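29 Aug 2019 – notebook, queue test for the Stolero boat ride

Second trial of the new boarding plan with Glenys. We sent 110 guests through gate 2 and wrote down the waiting time of each group. The line moved well until the families with strollers came. 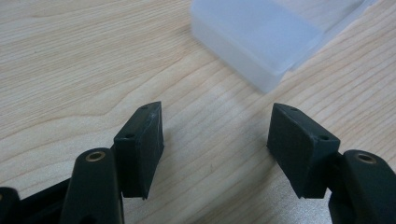 Stroller parking must go before the turn, I think. Jucélia prefers it near the exit – we will try both in September. Total riders for the day: 942. The park wants 1000.

To do: ask Edivaldo for the old gate map.

3 shares | 2 comments

Daiane Sampaio: Did you count the single riders too?

Glenys Tautahi: Yes, they are in the total.

Contact | © Dravano | Back to top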